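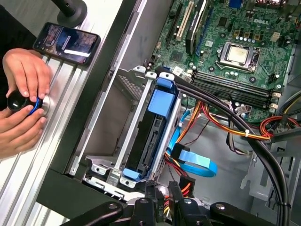
4. Replacing a hard drive

This section covers taking out a failed drive and fitting a new one in the Hivent desktop and the Hivent small office server. It applies to both models unless a step says otherwise. Memory and power supply replacement are covered in sections 5 and 6.

Before you begin

You will need a replacement drive of the same size or larger, the recovery disc, and a Phillips screwdriver. Check that your last backup finished without errors. Open Jistgate, choose History, and look for "Complete" next to the newest entry. If it says "Partial," run the backup again.

CAUTION: Disconnect the power cord from the wall as well as from the computer. Wait 15 seconds, then press the power button once to drain any remaining charge.

CAUTION: Touch a bare metal part of the case before you handle a drive or the board. Repeat this each time you return to the work surface.

4.1 Removing the old drive

1. Shut down the computer and unplug all cables. Label the network cables if there is more than one.
2. Lay the case on its side on a flat, stable surface and take off the side cover.
3. Unplug the data cable and the power cable from the drive, if your model has them. Pull on the plugs and not on the wires.
4. Release the latch and slide the drive out in a straight line. Do not twist it.
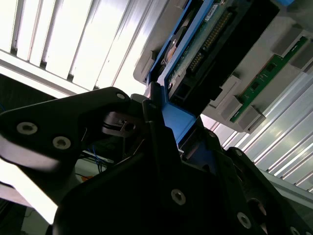

5. Write the bay number on the old drive with a marker. You will be asked for it in step 3 of section 4.3.

NOTE: Drives still under warranty must be returned in antistatic wrap. Drives sent in plain bubble wrap are refused.

4.2 Fitting the new drive

1. Hold the new drive by its sides. Keep your fingers off the circuit board.
2. Slide it in until the latch clicks.
3. Reconnect any cables you removed.
4. Check that no tools or screws are left inside the case. 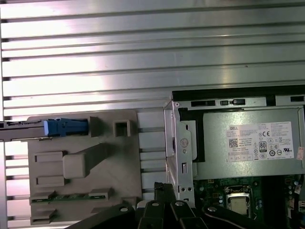 Desktop chassis with the cover off and a gray plastic bracket set to one side.

5. Replace the side cover and reconnect the power cord.

4.3 Restoring your files

1. Start the computer from the recovery disc.
2. Choose Restore, then Full System.
3. Enter the bay number and select the newest backup.
4. Leave the computer on until the sign-in screen appears. A full restore can run overnight.

If error 651 appears, the new drive was not found. Shut down, unplug the power cord, and repeat section 4.2 from step 2. If error 456 appears, the backup is larger than the new drive.

Section last revised 7 Feb 2020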